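Re: [surfaces] Small utility alcove, marble-effect top and edge trim
25 February 2025 by Iker Echevarría
4 min read
2 comments | 3 shares

On the question of the Trarside alcove, from the last digest:

> The top is grey with a marble pattern, the walls are papered, and the
> edge is finished in ridged aluminium. Can the trim be cleaned in
> place, or does it have to come off? I would also like to know whether
> the hooks are any use for clothes. We have a similar space at Linness
> and want to fold and sort there.

The trim can be cleaned in place. I would not take it off unless it has lifted. The profile has parallel grooves, and crumbs and grit settle in them. A cloth passes over the top of the ridges and leaves the dirt where it was. Use a dry, stiff brush along the length of the groove first, then a damp cloth folded to a narrow edge. Do not flood it. Water run along the strip will find the bottom of the wallpaper, and patterned paper hides a stain until it is well established.

The top itself is easier. The pale veining disguises specks quite well, so check it at a low angle against the light. Glare shows up smudges and faint scratches that are invisible from directly above. Scratches of that sort do not matter for folding, though a rough spot can catch knitwear.

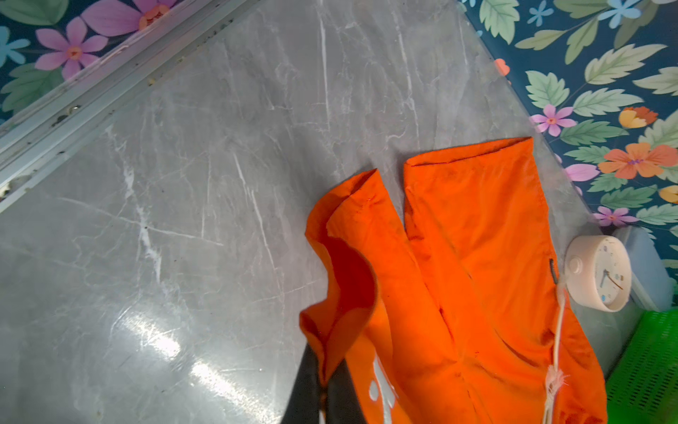
Rai disagrees about the brush and wrote to me off list that a wooden cocktail stick wrapped in thin cotton gets further into the grooves without scattering grit over the top. I have tried both. The stick is more thorough and far slower. On a long run of trim I would brush first and keep the stick for the corners.

As to the paper, the pattern is large pink and orange flowers with pale green leaves on dark teal. It is busy, and small items placed against it are harder to pick out than they would be against a plain wall. This is a real consideration if you are sorting buttons or socks. Keep small things well forward, over the grey.

Hooks

The rack is black metal and fixed to the crossbar, above the back of the work surface. The hooks are small and closely set. They suit things that hang by a loop: a brush, a cloth, a tape measure. For clothes they are poor. A coat would hang down over the back of the surface and take up the room you want for folding. I would limit it to light items and leave every other hook free – things hung side by side tangle when one is taken down.

For the Linness space, measure the drop from the hook to the surface before you order a rack. We used a Fukura sample at first and returned it, as the hooks stood out too far.

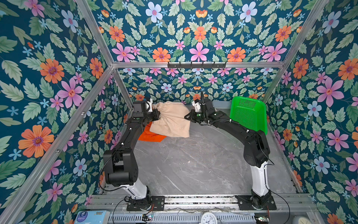
Folding and sorting

Shorts with a drawstring waist are a fair test of any folding surface. The elastic draws the waistband in, the cloth behind it puckers, and the cord gets trapped in the fold. The order I use is as follows.

1. Lay the garment out in the middle of the surface, waistband towards the back.
2. Hold the waistband and smooth the legs forward from it.
3. Tuck the cord ends inside the waistband.
4. Fold one leg over the other, then fold hem to waist.

Put finished items in a basket to one side. Open-sided plastic is adequate and lets the air through. A bright green one is easy to see against all those leaves, being a much harder colour than the paper. Keep anything else, such as a clock or a lidded food box, at the back where it does not interrupt the smoothing stroke.

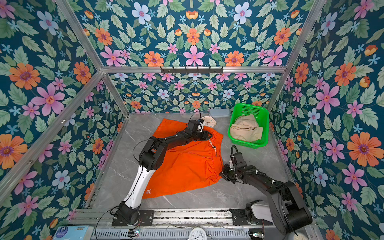 Beige and other pale garments should go in folded, with the cleaner face inwards, if the trim has not been done recently. Grit from the grooves travels on sleeves and hems.

One correction to my earlier note on laying a towel over the top. It does stop cloth sliding, but it also sheds lint, and the lint ends up in the trim. A thin cotton sheet is better. It should stop short of the front edge so that it does not snag.

I have no view on replacing the ridged strip with a flat one. It would be easier to wipe, and I have not costed it. If the Linness people fit one, please post the details to the list, including what was used to fix it.

Iker Echevarría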